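Dish station walk-round, Brastcombe test kitchen
21 April 2026
Form 3, chores cell, with my comments left in because people keep asking for them

I do this one with a pen behind my ear and a cup of tea going cold, so forgive the rambling. The question on the front of the form is always the same: can a machine put the dishes away yet? My short answer this spring is "sort of, if you let it take its time"!

1. Emergency stop within reach of a seated person. PASS. I sat down and slapped it. Very satisfying.

2. Arm base bolts and rail. PASS. Checked with the torque wrench, no movement (the left one was a quarter turn shy in March, and it has stayed put).

3. Cables clear of the joints through full travel. PASS WITH COMMENT. I ran both arms end to end by hand with the power off. The loops are generous, maybe a bit too generous near the elbows. I'd like one more tie on each before the next long run.

4. Grip force limit. PASS. Set to 85 percent of what Lauritsen allows for the fingers. I tried it on my own thumb at the slow setting and I still have the thumb.

5. Finger pads. REPLACE SOON. The log says 4,000 closes on this pair and I can feel the wear when I press the tips. Spares are in the Rostmont drawer.

6. Breakables. COMMENT. Glass is where I get fussy. A person feels a plate start to slide and shifts their hand without thinking, and I haven't met a gripper yet that does it as nicely. Please look over every glass plate for chips before it goes in, and keep your face behind the screen while it's up in the air.

7. Rack seated and not rocking. PASS. Pushed it at all four corners.

8. Floor of the cell. PASS. Dry when I checked, no crumbs, no stray forks (I did find one last time, under the rack).

9. Run log. OPEN. It shows 1,340 plate moves since the last inspection, and I can't tell from it which ones needed a person to step in. That's the number I care about! A dishwasher that wants a babysitter is a hobby. Please add a column.

10. Does it save anybody any work? Not on the form, I wrote it in myself. For racking plates, nearly. For a whole sink after supper, with greasy pans and a kid's cup full of milk, no way, not this year.

Plates and rack, for items 5 to 7:

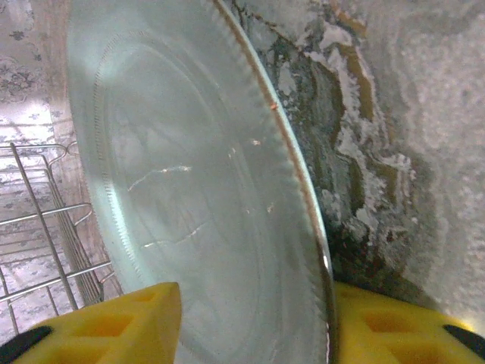
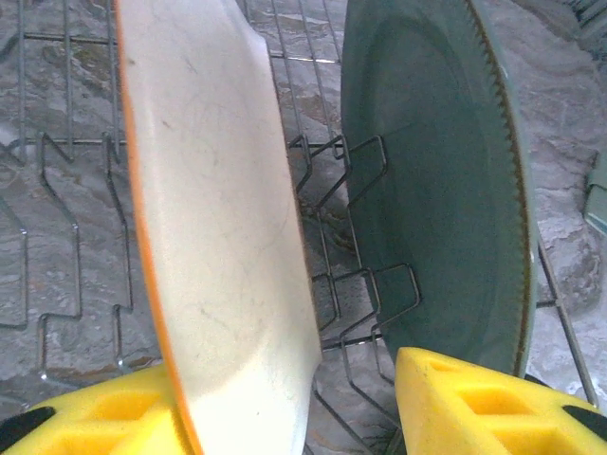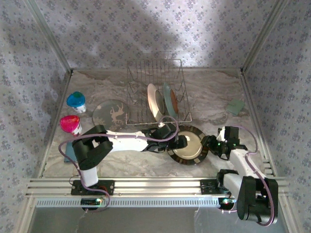
Comments from the other sites

Sekirthorpe: We'd push back a little on item 10. Our cell is slower than any of us at the sink, but it runs while we're doing the floors, so slow hardly matters. What eats our time is loading it and fixing the odd plate it sets down crooked. Could you put the step-in column on the shared form so we fill it out the same way? And we're out of finger pads, if that drawer has a pair to spare.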